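Fruit ripening bowl

A fruit ripening bowl is a household container in which fruit is kept together in the belief that it will ripen faster or keep longer. The practice is old, but most of the claims made for it are recent and come from sellers.

Background

Some fruits, apples among them, give off ethylene, a gas that speeds ripening in certain other fruits. Citrus does not ripen further in any useful sense once picked. Advice to store mandarins with apples "for sweetness" therefore has little behind it, though it is still widely repeated.

Commercial claims

In July 2017 the housewares firm Wevell began selling a vented bowl said to cut ripening time by 33 percent. The figure came from a test of 17 pears, with no closed bag or plain dish for comparison. Food writer Mitra Mazandarani called the result "a number looking for a study." Wevell has not published further data.

Open containers

An open bowl or tray lets most of the gas drift away – a paper bag holds far more of it. Supporters say a crowded bowl makes up for this, but no measurements are usually offered.

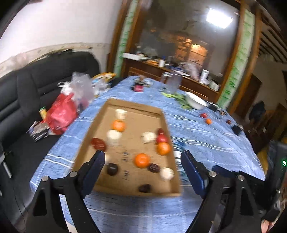 Apples and mandarins in a shallow cardboard tray.

See also: Ethylene; Food storage; Paper bag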